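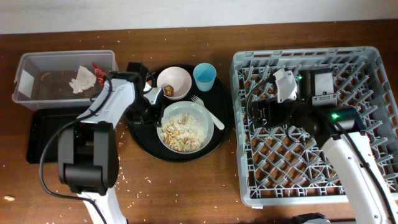

Keeping my old number when changing from Tirnum to Sendard

Forum: Mobile networks and tariffs
Started Tuesday, September 17, 2024

gisela_g
Hello all. I am with Tirnum since many years and I want to move to Sendard with the same number. My contract ends in January. I have asked for the transfer code in the Tirnum app and got a text message with the code, but also a second message which says that a final fee of 136 will be taken from my account. In the contract I can find no such fee. Has anyone seen this before? I do not want to start the transfer before I understand what I would pay.

Gisela Grube

mastblick
It is the rest of your monthly payments up to January. If you transfer the number now, the contract ends now and they ask for the remaining months at once. Divide it by your monthly price and you will probably see it.

gisela_g
Thank you, that is nearly right but it does not come out even. There is a bit left over. Could this be the phone? I bought a Siletti handset with the contract, but I thought it was paid off last year.

mastblick
Then I would ask them for the final bill in writing. In the app you only see the total.

Imke Baumgart
I don't agree with mastblick that the contract must end now. When I moved away from Tirnum I could choose between "transfer at once" and "transfer at the end of the contract". With the second choice there was no fee at all, I only paid my normal months until the last day. The choice is made on the Sendard side, in the order form, on the page after you type the old number. It is easy to miss, the first option is already ticked.

mastblick
With my transfer there was no such page. I had the code, I typed it in, and next morning my old card was dead.

Imke Baumgart
Did you order in a shop? In the shop they do it for you and they always take the quick one, in my experience. Online the page is there.

mastblick
Yes, it was in a shop. Fine, then I have learned something.

pietje_zuid
One more thing to look at: how long is the code valid? Mine was too old when the date came and Sendard refused it with error 3879. I had to ask for a new one and wait five days. The woman on the telephone did not know this error, I found the meaning in an old thread here. So if your transfer is only in January, maybe ask for the code later.

Imke Baumgart
No, please do not wait too long with it. Order early and take a new code if the first one runs out. A new code costs nothing. But if the contract renews itself because you missed the notice period, this will be much more expensive.

pietje_zuid
The notice is a different matter from the code, or not? I cancelled by letter first and asked for the code afterwards.

Imke Baumgart
You are right, I mixed the two. Gisela, have you already cancelled?

gisela_g
Yes, in the summer, and I have the confirmation by e-mail with the end date. So this part is safe.

Dreßler_fan
Why Sendard at all? They use the same masts as Dreßler and Dreßler is cheaper. I have roughly 700 minutes in my tariff and never use them up.

gisela_g
In our village Dreßler did not work inside the house when my neighbour tried it. With Sendard my daughter has reception in the kitchen and also upstairs. I do not know about the masts.

Dreßler_fan
That can also be the phone of your neighbour. Old models do not have all the frequencies. I would test it with a prepaid card.

mastblick
Or wifi calling was switched on for the daughter and not for the neighbour. Look there first.

gisela_g
I will ask her at the weekend. About the fee: I have now telephoned with Tirnum. The amount is the remaining months plus the last part of the handset, so it was not paid off as I thought. If I transfer at the end of the contract it is all taken month by month as before. I will do it as Imke wrote, with the second option.

pietje_zuid
Make a screenshot of the page where you choose the date. The confirmation e-mail from Sendard did not show it in my case.

gisela_g
Good idea, I will do this. One question is still open: does my voicemail greeting move with the number or must I record it again?

Imke Baumgart
Record again. The messages are also gone, so listen to them before.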